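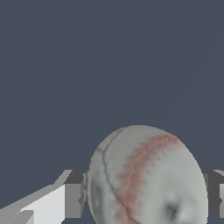
Mushi Grip Simulator, release 2 - with the squeeze fault fixed

Mushi is our practice space for robot arms. You load an arm, load something for it to pick up, and try the grasp as many times as you like before any real hardware is at risk. We build it at Drornberg, we use it every day ourselves, and we are very happy to have the new release out the door. It is the best version we have made, and a good part of that comes from a fault we found in the old one.

What went wrong

Last April, Kanini Kashindye was running a long set of ball grasps. The baseball is our favorite test object (round, a bit rough, and very unforgiving if your fingers close off center), and the run was a big one, 3,307 grasps from start to finish. The score sheet looked wonderful. Nearly everything was marked as a good hold.

It looked a little too wonderful, so Kanini went back through the force log. In 200 of those grasps the fingers had kept on closing after they touched the ball. The force limit was set correctly, but the simulator was checking it against the reading from one finger only. When that finger touched second, the other one could push well past the limit before anything stopped it. The run was scored as a pass because the ball never dropped.

On a screen that hurts nothing. On a real arm it can crush the part, bend a finger or pinch a hand, and that is why we treated it as a safety fault and pulled the old release the same day. If you tuned a grip program on it, please read the section on old programs further down before you run that program on hardware.

What we changed

The limit now watches both fingers, all the time, and whichever one reaches it first stops the close. Faraji Mosoti rewrote this part from scratch and it is lovely work - short, easy to read, and it runs on every step of the simulation instead of every few steps.

A grasp that goes over the limit is now scored as a failure even if the object stays in the hand. Expect your pass rate to go down! Ours did, and we learned more from the first morning of honest failures than we had from weeks of good scores.

There is also a new stop called Hold Clear. When a limit trips, the arm opens the fingers, backs away along the path it came in on and then waits. It will not try again until you clear the fault by hand. In the old release it retried on its own, which hid the trouble very nicely. 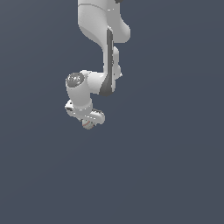 We spent a lot of time on the arm itself too. Joint limits are checked before a move begins, so a pose the arm can't reach gives you a plain message up front. You can run the arm with an empty background while you sort out its motion, then add objects when you are ready for contact. Chepkoech Tanui, who tests every build before it leaves us, likes to start that way and says it saves her a good hour of hunting when a wrist move is to blame and the grip is fine.

Checking your old programs

Open the program in the new release and run Recheck from the Tools menu. It replays each saved grasp with the two-finger limit on and lists any that go over. A program with 3,000 saved grasps makes a fair overnight job on an ordinary office computer, so start it before you go home. Anything on the list should stay off your hardware until you have tuned it again.

Please don't fix a listed grasp by raising the force limit. Look at the approach first. Most of ours were coming in slightly to one side, and a small shift of the wrist cleared them up.

One thing Recheck can't do is tell you about wear, loose bolts or a tired sensor on the real machine. Keep your guards on and your stop button within reach, and do the first few real grasps at low speed with people standing back.

What you get

The download has the simulator, the arm and hand models, the starter objects (baseball included), the Recheck tool and the full fault report, written by Anqi Cai. Do read the report. It has the force plots from both fingers side by side, and the gap between them is really something to see.

The update is free if you have release 1. Your settings carry over, apart from automatic retry, which is gone for good. If Recheck lists something that makes no sense to you, send us the program and the log together and Halima Simiyu will go through it with you. She enjoys the odd ones most.

Contact Drornberg support | Copyright Drornberg, all rights reserved | Page updated 25/01/2022 | Back to top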